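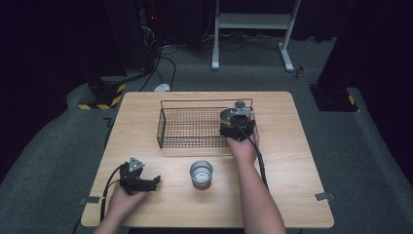 Le panier noir, sur la table claire. Février.

Réveillée à l'heure des éboueurs, pas rendormie. Le chapitre sept me tournait dans la tête, surtout la phrase du puits. Toujours la phrase du puits. Levée, gilet par-dessus le pyjama, café trop fort, et au travail avant qu'il fasse jour.

2 142 mots hier soir au compteur. Beaucoup pour moi, mais la moitié à refaire. Je traduis trop vite quand je suis contente, ça donne des phrases qui trottent, toutes pareilles, sujet verbe virgule et hop. Relu à voix haute debout dans la cuisine. Barré. Rebarré.

Le problème c'est Tremstead. Tout le roman se passe là-bas, et l'auteur n'explique rien de rien. Une ville avec un canal, une halle, un quartier qu'on appelle « the Lows » et dont tout le monde parle en baissant la voix. Les Bas ? Non, on dirait des collants. Les Fonds ? Les Bas-Fonds, trop Gorki. J'ai écrit « le Creux » au crayon, dans la marge, avec un point d'interogation. Luminița dit de garder l'anglais partout et de ne pas m'embêter. Elle traduit du roumain, elle, les lecteurs lui pardonnent tout, ils trouvent ça beau un nom qu'ils ne savent pas prononcer.

Et puis la vieille tante. Elle parle un patois à moitié inventé, avec des mots de batelier. Si je la fais parler picard, on me demandera ce que le canal du Nord vient faire là. Si je la lisse elle meurt. J'essaie un français un peu de travers, des articles qui tombent, des « ça se peut bien » en fin de phrase. Ça tient sur une page. Sur un chapitre je ne sais pas.
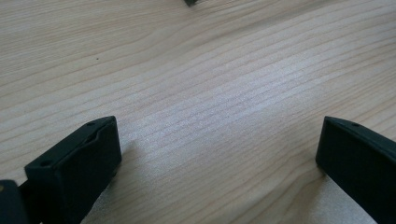
Donc « ça se peut bien » dans quatre répliques, pas plus, et le reste par le rythme. À revoir demain à froid.

Appel de Sofia Lobo vers onze heures. Elle veut les premiers chapitres pour la réunion avec les représentants, et elle les veut propres. Je dis oui, évidemment. Je dis toujours oui au téléphone et après je compte sur mes doigts. Il reste plus de 33 pages à reprendre avant de pouvoir lui envoyer quoi que ce soit, et deux notes de bas de page que je voudrais garder et qu'elle va me sucrer. Elle n'aime pas les notes. Elle dit qu'une note c'est un traducteur qui tousse pendant le concert. Bon, elle n'a pas tort pour celle sur le poids des péniches.

Holix toujours en rade, le logiciel se ferme quand je colle un tiret long. Écrit au service technique, réponse automatique. Retour au traitement de texte tout bête et aux surligneurs – jaune pour ce qui cloche, vert pour ce qui cloche mais que je garde. Beaucoup de jaune.

Sortie quand même. Pris par le boulevard, détour chez Tavares pour le pain et les oranges. Fermé, inventaire. Rentrée les mains vides et trempée, pluie fine, de celle qui ne fait pas de bruit. En marchant, trouvé quelque chose pour le puits : pas « le puits rendait l'eau qu'on lui prêtait » mais « le puits rendait ce qu'il voulait ». Plus court. Moins fidèle ? Je l'ai répété jusqu'à la porte pour ne pas la perdre et je n'ai pas dit bonjour au voisin du premier. Il faudra que je me rattrape.

Déjeuner debout, reste de lentilles.

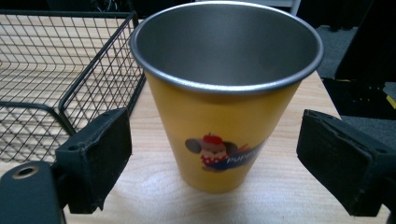
APRÈS-MIDI ET SOIR

Trois heures sur une seule scène, celle de l'écluse. Les deux frères ne se parlent pas et l'auteur met « said » partout. Said, said, said. En anglais on ne les entend pas, en français chaque « dit-il » fait un bruit de tiroir. J'en ai enlevé la moitié. Du coup on ne sait plus qui parle à la fin. Remis deux.

Lettre de Closeck, enfin. La résidence accepte ma candidature pour l'été, une chambre, un bureau, pas de réseau paraît-il. Relu la lettre pour être sure. Pas encore prévenu Luminița, je veux qu'on postule ensemble l'an prochain et j'ai peur qu'elle se vexe d'être la dernière à savoir. L'appeler demain matin sans faute.

Demander à Closeck s'il y a un dictionnaire de marine sur place, le mien pèse un âne mort.

Pour « the Lows », rien de neuf. Essayé « la Basse ». Essayé « les Douves », joli mais il n'y a pas de château. Le Creux revient. Relu le passage où le petit y descend la première fois, avec le Creux dedans, et ça marche presque. Je le laisse dormir.

Onze heures passées. Yeux qui piquent. Rappeler Sofia, racheter du café, phrase du puits : noter la version courte AVANT de me coucher. Voilà, notée.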